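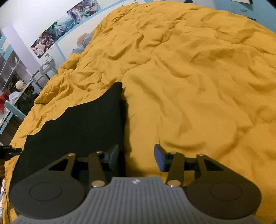
Where do you fold your washing if you don't have a table big enough?

I've just moved into a unit in Varkcombe and the kitchen bench is tiny. At the old place I had a big dining table and did everything on that. Now it's the bench, the couch or the floor, and the couch is hopeless for anything bigger than a tea towel. How do the rest of you manage? I mostly get stuck on jumpers and long dark things that show every bit of lint.

Posted by dendunen_dot

Liv Solberg

On the bed! It's the biggest flat surface most of us own and I honestly love folding there (radio on, cuppa on the bedside table, window open if it's a nice morning). Make the bed first, even if it's a quick job, and pull the doona up to the pillows. A rumpled doona is a pain to fold on because the lumps come through into whatever you've laid out, so give it a good shake and then run your forearm across it from the middle outwards.

I tip the basket out at the foot end and work up near the pillows, so the clean pile and the folded pile never meet. Small stuff first, then T-shirts, then the big floppy things last when there's room to spread them.

For big dark pieces:

Lay it front down, and on the diagonal if it's too long to go straight across. My bed is a double and my winter coat only fits corner to corner.

Get the sleeves or edges out from underneath before you start smoothing. If you smooth first you'll press in a crease you didn't want, and black shows every single one.

Smooth with the flat of your hand, top to bottom, and lift and drop the fabric where it bunches. Tugging on one corner just moves the bunch along. 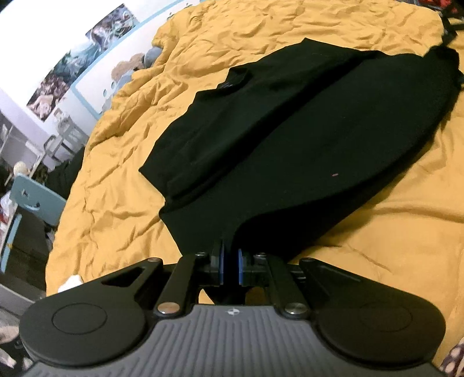
Then it's sides in to the middle, bottom up to the top, and once more if it's going in a drawer. I can get through a full load in the time it takes the dinner rice to cook, and I look forward to it now, which my sister in Requena thinks is hilarious.

On the lint, check what your doona cover is made of! Mine used to be a fluffy brushed cotton and everything dark came away covered in fuzz. I keep an old flat sheet folded at the end of the bed now and throw it over the top before I start on the blacks. A smooth cover wouldn't need it. A damp rubber glove wiped in one direction picks up whatever still gets through - much better than the sticky rollers, and you rinse it and use it again.

jurodville_mum

couch arm. fold over the arm, stack on the seat. been doing it for years with 4 kids, nobody's clothes are perfect and they all go to school dressed

T. from unit 511

I'm with Liv on using the bed, with one change. Mine is very low and my back was complaining by the second basket, so I kneel on a cushion beside it. Makes a huge difference! If you can't kneel, sit on the edge and fold on your lap with a big tray or a chopping board (a clean one, obviously).

The other thing that helped me was an ironing board set to its lowest notch with a towel over it. It's narrow, so sheets are out, but jumpers go beautifully. Fold the jumper in half lengthways so the sleeves sit on top of each other, lay the sleeves back across the body, then roll from the hem. Rolled jumpers stand up in a drawer and you can see all of them at once, so I've stopped wearing the same 2 all winter.

Don't leave dark wool sitting in the basket overnight if you can help it. Even spreading it loosely over the bed for 90 minutes while you do something else lets most of the basket creases drop out, and then it folds so much more nicely. I do mine after lunch and put it away before the cat finds it.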